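Pedotham Sewing Room – Monthly Safety Check
Month: June
Checked by: Orest Koval
Copy to: Rigoberto Arellano

1. Exits and walkways
Both doors open fully. Back door was sticking last month and has been planed.
Result: OK

2. Fire extinguisher
Gauge in the green, tag current. The bracket is loose on the wall – one screw needs a longer anchor.
Result: Fix by Tuesday

3. Irons and pressing station
Auto shutoff tested on all irons. The oldest one took 14 minutes to switch off, which is inside what the manual allows. Cord on the Veltari iron is starting to fray where it enters the handle. I tagged it and put it on the repair shelf.
Result: One iron out of use

4. Power strips
No strip plugged into another strip. The heater is on its own wall outlet, as asked.
Result: OK

5. Work tables
Tops wiped down and checked by hand for splinters and rough edges. Fabric should not be left over the cord holes when a machine is running, as it can get pulled down with the cord. Please fold cut pieces and put them back on the rack at the end of each class.

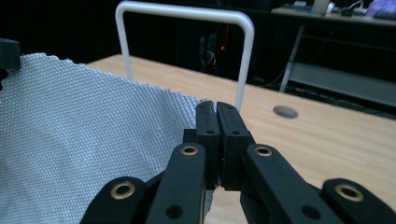 Table legs were checked for wobble. The one by the window needs a new foot. Folded card is holding it level for now, but I would like that replaced before the next class.
Result: Fix, not urgent

6. Cutting tools
Rotary cutters closed and in the drawer. Pinking shears hung up, blades facing the wall. Used blades go in the lidded tin, not the trash. The tin is nearly full.
Result: OK, empty tin

7. Storage
Top shelf is limited to light goods. Two bolts of Pacheco canvas were up there and I moved them to the floor rack.
Result: Corrected during check

8. First aid kit
Short on small bandages and finger cots. Reorder both.
Result: Restock

Next check: July, same list. Rigoberto to sign off on items 2 and 3 when done.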